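Student Project Report
Keeping Tables Free: Seat Use in the Imstead Library Study Rooms
Anayeli Villalobos and Heriberto Ponce
Submitted September 8, 2020

1. Background

Students at Imstead have complained for several years that they cannot find a place to work in the library before exams. The library has an upper reading room, called the Cornach room, and a ground floor area that most people call Trujillo after the staircase next to it. Both were fitted out at the same time and have the same opening hours. The complaints are nearly all about Cornach.

Our project looked at how the seats in the two rooms are used. We wanted to know if there was a real shortage, or if seats were being held by bags and coats while their owners were somewhere else. The library had already tried putting up signs asking people not to leave belongings for long periods. Staff told us they did not think the signs had made much difference, but no records had been kept.

2. Method

We used two methods. The first was a seat survey. One of us walked through each room on the hour and marked every seat on a floor plan as occupied, held or free. A seat was marked as held if there were belongings on the table or chair and no person sitting there. We did this during the December exam period, when the rooms are busiest. Cornach has 64 seats and Trujillo has 114.

The second method was a short questionnaire, given out on paper at the library entrance. It asked which room the person normally used, how long they usually stayed, and if they had ever left belongings to keep a place. We did not ask for names. A few people wrote long answers on the back about the heating, and we passed these on to the library.

We had planned to use the Soneo booking system as a third source. The system records group room bookings only, so it was no use for single seats and we left it out.

3. The tables

The type of table turned out to matter more than we expected. Cornach has long shared tables with no dividers. In Trujillo most of the tables are small and seat two. People at a long table tend to spread out, and a single person with a laptop, a folder and a lunch box can easily take up two places. We marked these second places as held, although some readers may feel they should be a separate group.

We also looked at marking out places on shared tables. This is done in some workshops and teaching rooms, where tape on the surface shows which part is for what. Tape is cheap and can be taken up again, but it wears at the corners and leaves glue behind if it stays down too long.

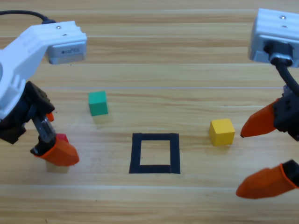
Figure 1. Square marked in black tape on a light wooden tabletop.

The library was willing to consider tape for a trial but was worried about the varnish on the Cornach tables, which are older. We did not get as far as testing it.

4. Results

In Cornach, held seats were a common sight through the middle of the day. The number went up towards lunchtime and came down again in the middle of the afternoon. In the early morning and in the evening there were very few. Trujillo had free seats at every hour we surveyed, including on the busiest days.

The questionnaire answers agreed with this. Most people who used Cornach said they had left belongings to keep a place at least once. The usual reason was lunch, followed by lectures. People who used Trujillo said they did not need to, as there was always somewhere to sit when they came back.

When we asked Cornach users why they did not go downstairs, they mentioned noise from the staircase and the lack of sockets. Several did not know that the area was open to all students and thought it belonged to the evening courses.

5. Problems with the survey

Walking round once an hour means that a seat held for ten minutes looks the same as a seat held for fifty. We tried to deal with this by noting what the belongings were, but it took too long and we stopped after the first few rounds. We also think some people moved their bags when they saw us with a clipboard.

6. Recommendations

We suggest that the library puts more sockets in Trujillo and a clear sign at the bottom of the stairs saying who can use it. Lockers near the Cornach door would give people somewhere to leave bags over lunch. If tape is tried on the long tables, it should be tested first on one table by the window and checked at the end of each month.

The floor plans and the blank questionnaire are in Appendix A.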